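Laxdal Demonstration Kit for Single-Arm Teaching

Product page, revision 3
Supplied by Pornero

Overview

Laxdal is a hardware and software kit for recording demonstrations on a seven-axis research arm. The operator shows the arm a task, either by guiding it by hand or by driving it from a remote handset, and the kit stores the arm state and all camera streams against one clock. Recordings can be replayed on the arm, trimmed, labelled and exported for training.

The kit is sold without an arm. It has been set up for use in furnished rooms as well as on benches, and the task library supplied with it is built on kitchen work: oven doors, drawers, cabinet doors, kettles and pots. The arm base stays in one position for the length of a recording session.
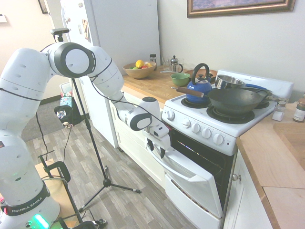
What is supplied

Amness handset, six-axis, with gripper trigger and hold-to-run switch
Recording unit with front-panel start, stop and discard buttons
Wrist camera with bracket and strain relief
Fixed camera with stand adaptor
Cable set
Nandard recording software, one seat
Printed set-up guide and calibration board

Stands, carts and fixing hardware are not included. The handset works with either hand.

Teaching by hand

In hand-guided mode the arm carries its own weight and the operator moves the wrist directly. This mode suits short tasks with steady contact, where the operator needs to feel the load. The gripper is opened and closed from the trigger, which can be unclipped from the handset and held separately.

The operator's arms will appear in the fixed camera view for most of the recording. If the data is to be used for training from images, record the path by hand, then replay it with the operator outside the camera view and keep the replay. Nandard stores the two as a linked pair.

Teaching by remote control

In remote mode the handset sets the speed and direction of the gripper. Motion is given relative to the point at which the hold-to-run switch was pressed, so the operator can release, move to a more comfortable position and continue. Releasing the switch stops the arm and leaves the gripper in its present state.

Three speed ranges are provided. The lowest is intended for the last part of an approach, such as lining up the fingers with a handle. The range in use is written to the recording and can be used as a filter on export.

For hinged doors, an arc assist can be switched on once the handle is held. The operator marks the hinge line during set-up and the software limits sideways force while the door is being moved. Arc assist is off by default.
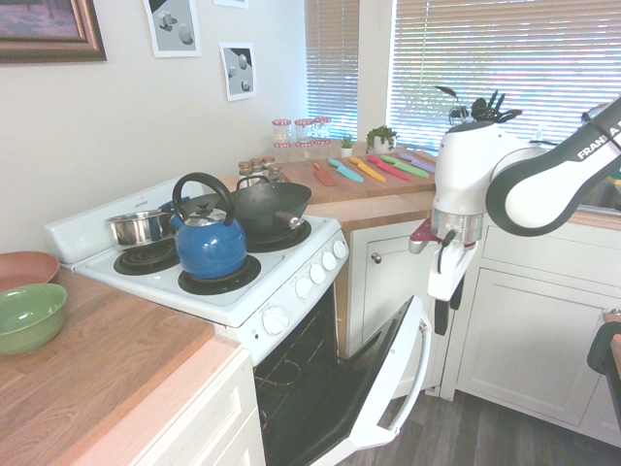 Fixed camera view, oven door open and gripper clear of it.

Fixed camera placement

The fixed camera should show the whole path of the moving part at both ends of its travel. For an oven door this means the handle when closed and the outer edge of the door when fully lowered. Check both before the first recording. Windows behind the work area may raise the exposure, so lock exposure after the arm has been moved to its start position.

If the camera is moved, run the calibration again. Nandard starts a new session number when calibration is repeated and does not merge sessions on either side of the change.

Wrist camera

The wrist camera is intended for the close part of the task. At short range, nearby parts may be too close for sharp focus and may fill a large share of the view. These pictures are retained by default. A blur threshold can be set on export, but removing such pictures from the middle of a recording leaves gaps in the time series.
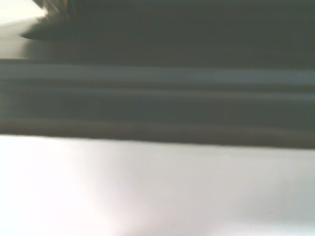 Wrist camera view, bright surface below a close, out-of-focus object.

Recording limits

Recordings per session: 2000
Storage per session at default settings: 187 GB
Maximum samples per recording, arm state: 2556
Cameras per recording unit: 3

A recording that reaches the sample limit is closed and marked as cut. It is not discarded.

Ordering and support

Orders placed before the end of April ship with the revision 3 handset cable. Earlier cables fit the same socket and need no adaptor. For arm compatibility and mounting drawings, contact Yoga Lumenta in applications. For software seats and renewals, contact Mikkel Stougaard.

Page last changed 18 March 2023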